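18 November 2021
By L. Vasiliu
Print this article | E-mail this article

3.2 Clearing the table

Households in the Tirncombe part of the study kept a short log of how the table was cleared after a light meal. We asked only about the table itself — dishwashing is treated in Section 4. Each household filled in the log for 10 days in January, and 8 of the 9 logs were complete enough to use.

Trays were usually taken away last. People carried plates and cutlery to the sink first, then wiped, and the tray stayed where it was until the wiping cloth reached it. Drinking glasses followed a less regular pattern. A glass with a little drink left in it was often passed over, and several logs note the same glass on the table at two entries in a row. We coded these as "left standing" whether or not the person came back to it later the same evening.

Figure 4 shows a tray and a glass on a wooden tabletop. The glass still holds a small amount of pale yellowish liquid, so under our scheme it is coded as not empty. The tray has small dark marks on it and is coded as "light soiling," the second level of the Seltholm scale.

Figure 4. Blue tray and clear glass, coded as light soiling and not empty.
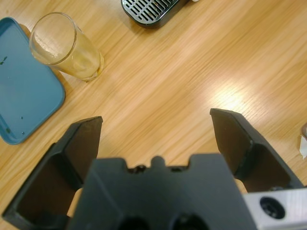
Murnora replied that a glass with a mouthful left in it should count as in use until bedtime, and that the log ought to have a separate column for it.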